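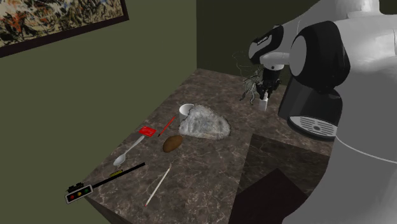 *Fig. 1. The simulated robot at its counter, with the gripper at the plant pot.*

# Our visit to the Merkow open day

We went to the Merkow open day on 1st May for our automation project, and I'll admit I was mostly hoping to see big metal arms throwing boxes around. There was one hall like that (loud, fun, free pens), but the part I ended up writing my report on was a small side room where everything happened on a screen.

The demo was called Gileck. It's a simulator where a robot practices kitchen counter jobs, and our group got a two-hour slot with it. The scene we had was a dark marble counter with a houseplant in a little white pot, a white mug, a spoon, a red pencil and a bunch of other stuff lying about. There was even a long black stick with a tiny traffic light on the end, and of course that's what half my group wanted to grab first!

## What the robot was doing

Our task was "clear the counter," starting with the plant. I thought the pot would be the easy bit, but look at the leaves in Fig. 1: thin, spiky and sticking out all over the place, right by the gripper. The guide told us the software, Ata, has to pick a spot on the pot and come down from above, and that the leaves make it harder to work out where the pot is. I had two tries at choosing the grip point myself. My first one was way too high and the run got marked as a fail. The second one passed, and yes, I cheered.

The guide also said they'd done 3601 runs of this task since February, which sounds like a lot until you hear that each one moves things around a bit.

## What I'd do differently

I should have written down the settings while we were there, because my notes just say "slower = better??" and I can't back that up. I also never asked how Owen (their real robot, over in the big hall) copes with the same job. I've emailed the open day desk about that and will add the answer to my appendix if I get one before the deadline.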